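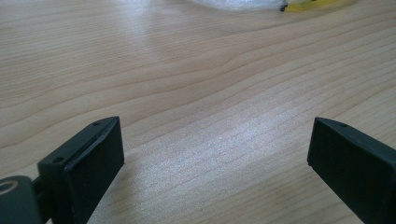

Zulton sells its hardwax oil in 300 ml tins, matt or satin, and I bought the matt to refinish a work table that had gone grey under a water-based varnish. The maker claims the product leaves pale timber close to its bare colour. Most oils push it towards yellow. A light-coloured wooden table is the hard case for any clear finish, and a wide stretch of open top gives lap marks plenty of room to show.

Preparation took longer than the oiling. The old varnish came off with 80 grit, then 120, then 150. The tin says to stop at 150 and I would follow it: a test board taken to 240 absorbed less oil and stayed tacky overnight. Dust was removed with a vacuum and a barely damp cloth.

Application is by white pad or short-pile roller. I used a pad. The oil is thin, closer to white spirit than to the Clollidance oil I had used before, and it needs stirring to the bottom because the matting agent settles hard. Working time is given as 15 minutes at 21 degrees. At 18 degrees it stretched a little, enough to finish one half of the top and wipe off the excess without hurrying. The second coat went on the next morning and used far less.

Resistance is good with one exception. Water, tea and cooking oil left standing for an hour wiped away without trace. Red wine left a faint ring, which a light rub with the pad and a few drops of oil removed. Wuisan's two-part oil resisted the wine better, but it has to be mixed and the remainder thrown away.

Colour is slightly warmer than bare wood, less so than Clollidance. The sheen is even across the grain and a touch higher on end grain – a third thin coat there did not change it.

Smell is moderate for a day and gone within the week. The lid is poor. It distorts when first levered off and will not seal again, so decant what is left into a glass jar.

Flostia stocks both sheens, and the matt is the one I would buy again.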